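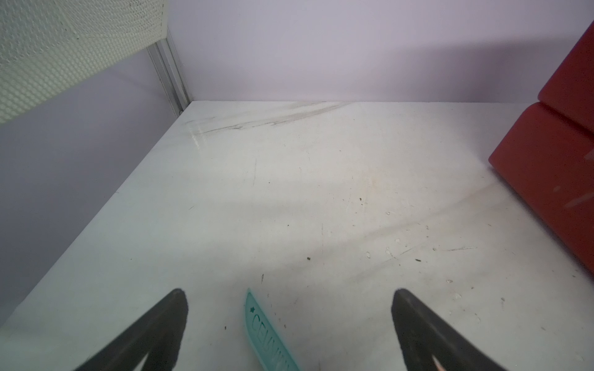
4.3 Applying the edge sealant

Before you start, wipe the tabletop and the wall behind it with the cleaner supplied in the Tradness kit. Let both surfaces dry for 60 minutes. Sealant will not hold on dust or on old silicone.

1. Press masking tape along the wall, just above the joint. Press a second strip along the tabletop.

2. Cut the nozzle at an angle. The opening should match the width of the gap — no wider.

3. Load the cartridge and squeeze a little sealant onto scrap card until it flows evenly.

4. Start in the back corner and work toward the front. Keep the gun moving at a steady pace.

5. Smooth the bead with a damp finger or the profile tool. Finish one side before you start the next.

6. Pull the tape away while the sealant is still soft. Pull it back over itself, away from the bead.

Note: If the gap is deeper than it is wide, push foam backing cord into it first. Order cord under part number 1613.

CAUTION: Open a window while you work. Keep uncured sealant away from eyes and skin. If it gets in the eyes, rinse with water and get medical advice.

7. Leave the joint alone overnight. Do not lean on the table or set anything against the wall.

To replace a damaged bead later, see page 57. Table leveling is covered on page 69 and must be finished before any sealing work.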